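Print this page | E-mail this ticket
Last updated: October, 4:40 p.m.

Ticket 769: Right arm lags behind my hand when I teach by remote control
Opened by: Calum Haldane, Urndale workshop
Status: open

Hi all, me again! I'm teaching the two-arm setup to pick up alphabet blocks and put them in a row, and the right arm keeps trailing my hand. I squeeze the handle, the gripper thinks it over, and by then I've drifted past the block. The left arm is fine, which is driving me a little nuts.

What I've tried so far:

- Restarted the Koltari controller (twice, same thing).
- Swapped the handles left for right. The lag stayed with the right arm, so I don't think it's the handle.
- Dropped the update rate to 300. Smoother, but still late.
- Turned off the Vaughan smoothing filter. Much better for a while! Then demo 301 came along and it was back to wading through syrup.

I also tried guiding the arm by hand with the motors slack, and those recordings play back right on time. So whatever this is, it only bites when I'm driving remotely.

Blocks on the brown tabletop, all four:
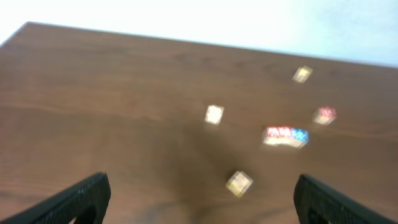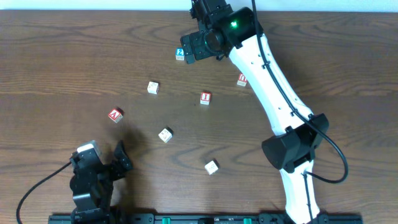
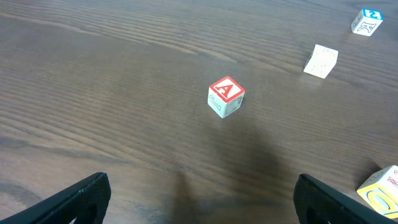
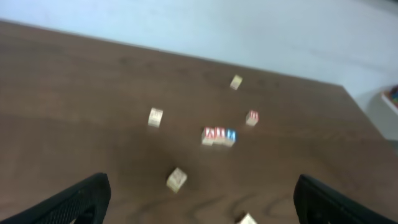 Anyway, my next guess is the network switch, and I'd love a second opinion before I start pulling cables. Did the folks at Idinstead ever see this after the last controller update? If somebody has an older build lying around, please send it over and I'll run the same task on it (I can do a batch before lunch, no problem). I'm keeping the late demos in their own folder for now, so please don't train on them yet.

Calum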